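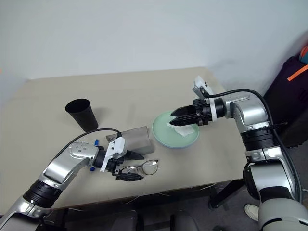 Topics: Home & Desk / Everyday Carry

Short thread on keeping glasses in one piece, after getting it wrong for years.

I've worn glasses for 17 years. In that time I've sat on two pairs, stepped on one and scratched the rest. Most of the damage happened at a table, with the case within reach.

The case doesn't help if the glasses aren't in it. I used to leave mine in my bag and put the glasses down wherever I was working. Now the case comes out first and stays out, next to my cup.

Hard or soft? I've had both. The hard one from Stikari lasted 6 years and the hinge went before anything else did. It took up half a coat pocket. Soft pouches are easier to carry but they won't save you if you sit down on them.

The pouch I use at home is a Rutell, gray, nothing special. The opening is a little tight. You get used to it — left arm folded first, then the right, then slide them in lenses last.

On putting them down: fold the arms, lenses facing up, away from the edge. Anything gritty on the table will find the lens if you set them face down. I wipe the table before I start work and again after lunch.

Drinks go on the far side. I switched to a tall cup a while ago and I like it, but it tips more easily than a mug, so it gets its own corner at the back.

Cleaning. Rinse under lukewarm water, one drop of dish soap, rinse again, dry with a clean cloth. Don't use your shirt. Don't use paper towels either. I buy cloths from Neltidetti in packs of 8 and put them through the wash with no fabric softener, which leaves a film.

Thin metal frames bend. If yours sit crooked, take them to a shop and let them do it. I tried with pliers once and paid for a new bridge.

Small screws work loose every few months. A tiny screwdriver in the desk drawer covers it — check both sides, a quarter turn is usually plenty.

That's the lot. Next thread will be on reading lamps, probably in December.

3,512 likes · 204 reposts · Share

Comments

pennyloafer_k: Do the cloths hold up? Mine go stiff after a few washes.

tallpinesdesk: Switched to a hard case after my dog got the soft one. Siu makes a decent slim one if pocket space is the problem.

m_orchard: Guilty on the shirt thing. Every day.

View more comments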